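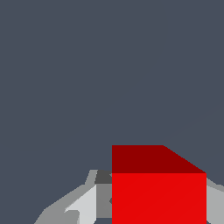

Bindu Kulkarni replied:
I'd leave the wall alone and spend the money on the trim. We went dark gray in our front room two years ago and the color was never the problem. The old cream trim was. It looked dirty next to the gray no matter how much I washed it. Once we did the baseboards and window frames in a plain bright white, it all settled down.

What direction do your windows face? That matters more than the paint chip.

-----

tkurian
Original poster

North, with one small window on the east side that gets sun until mid morning. The room is 14 by 16 with a normal height ceiling. The walls are done, two coats, slate gray, flat finish. What I'm stuck on is the red. My wife wants one strong red thing in the room and I'm trying to figure out if it should be a chair, a rug or the inside of the bookcase. Budget is 400 all in and I'd like it finished before December when her parents come.

I don't want to repaint the walls.

-----

Raghavendra Amin

Chair. A rug that size in a decent wool is going to eat your 400 and then some, and a cheap red rug sheds for a year. We had pink socks.

A bookcase back is the cheapest way to go but you only see it when the shelves are half empty, and no one's shelves stay half empty.

-----

dendside

Disagree on the bookcase. I did mine in a brick red last spring and you see plenty of it. You just don't pack the shelves to the front edge and you leave a gap over the books. It cost me one quart and a foam roller. If he hates it he can paint over it in an afternoon, and you can't do that with a chair.

Red over a dark base usually goes three coats, sometimes four. Use a gray tinted primer under it. White primer under red takes forever to cover and you'll see every roller line.

-----

Raghavendra Amin

You can return a chair.

-----

dendside

Not one that's been sat in for a month, which is how long it takes to know.

-----

Karim Daher

Before he buys anything he should look at the bulbs. North light is cool, and a dark red goes close to brown in a cool room after four in the afternoon. Then you turn on a warm bulb and it swings toward orange. I had a red sofa that looked like three different sofas depending on the time of day.

Get a piece of red fabric or a painted board, at least as big as a pizza box, and move it around the room for a week. Look at it at breakfast and look at it with the lamps on. Don't hold it flat against the wall. Put it where the chair would go, since the top of a thing and the side of it catch the light differently.

-----

Bindu Kulkarni

Agree with Karim about the board. I'd add that you should paint the board with two coats and let it dry overnight. Reds dry darker than they look in the can.

Also, flat finish in dark gray marks up very easily. If you drag a chair past it you're going to have a line on the wall. Save your leftover paint in a jar with the name and the date on the lid. I lost the name of mine and spent two Saturdays trying to match it.

-----

tkurian
Original poster

Thanks. I already have a mark by the light switch from moving the ladder. I tried wiping it with a damp cloth and now it's a shiny spot that's bigger than the mark was. Is there a way to fix that without doing the whole wall?

-----

Karim Daher

With flat you can sometimes touch it up if it's the same can and it hasn't been long. Small brush, very little paint, dab it on and feather it out. Don't brush it in strokes. If it still shows, roll that wall from corner to corner. Don't stop in the middle.

-----

Mrs_Fisgate

I'm going to be the one who says it, I don't think red is right with that gray. I know it's popular. We had it in a rental and it felt like a car showroom. A mustard or a rust would be easier to live with and you could still have one strong thing. My sister in law has the same sort of gray with a big rust colored ottoman and everybody comments on it.

-----

dendside

He said his wife wants red.

-----

Mrs_Fisgate

I saw what he said. He asked for opinions on the room and I gave one.

-----

Raghavendra Amin

Rust is a kind of red if you squint. Show her both and see.

-----

tkurian
Original poster

I did bring home rust and she said it looked like the couch her uncle had. So it's red.

I painted two boards last night, one brighter and one deeper. The deeper one is nice in the morning and pretty gloomy by dinner, like Karim said. The brighter one holds up better at night but it's a lot to look at first thing. I've got one more sample in between that I'll do tomorrow.

Still leaning toward the chair. There's one at the secondhand place on Nair Street with good arms and terrible fabric. They want 120 for it. The upholsterer quoted me 260 if I bring the fabric, so it doesn't leave much for the fabric.

-----

Bindu Kulkarni

Ask the upholsterer if they have remnants. A chair without a skirt doesn't take as much as you'd think, and with a solid color you don't have to match a pattern. Mine let me go through a bin in the back and charged me next to nothing.

Sit in the chair for a good ten minutes first though. Lean hard on both arms. If the frame creaks, walk away, because that 260 is only for the cover.

-----

dendside

Or a quart of red and a foam roller. I've said my piece.

-----

Karim Daher

What are you doing about the ceiling? If it's an old flat white it will look yellow now that the walls are dark. You might want to do that before a new chair goes in there.

-----

tkurian
Original poster

I hadn't thought about the ceiling. I just went and looked and yes, it's yellow.

-----

Raghavendra Amin

Do the ceiling first. Cut in with an angled brush and go slow along the top of the gray. Tape will pull flat paint off if it hasn't cured, so wait at least two weeks or do it freehand.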